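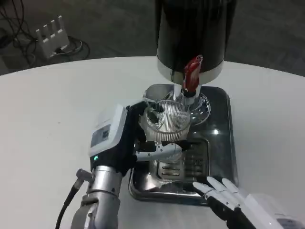
I have a soft spot for small studies of ordinary habits, and the coffee and sleep kind most of all. A grinder with a tall black hopper over a steel drip tray is as much a part of many people's evenings as the dishes, and I'd love to see science treat it that way, with patience, over months. Instead we get 16 people, 2 nights, and a headline.
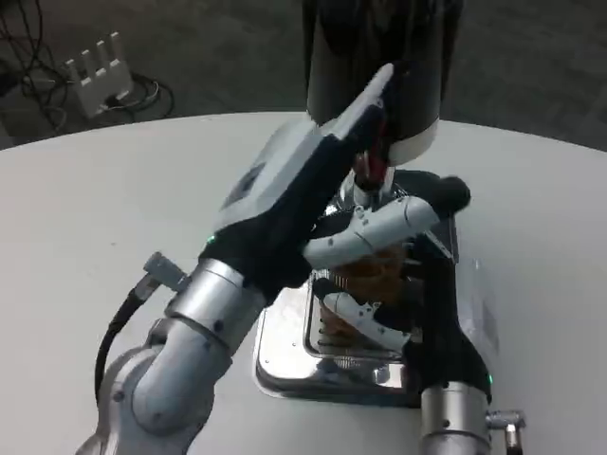
Chaltu Yimer wrote to me that short studies are cheap, and cheap ones at least get done. Fair enough! But I'd still trade 11 of them for one that followed 434 sleepers from August right through the winter (dull as that may sound), and I'd gladly wait for it.

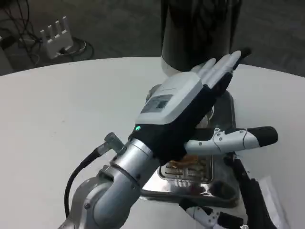 Robotic hand over a round white table.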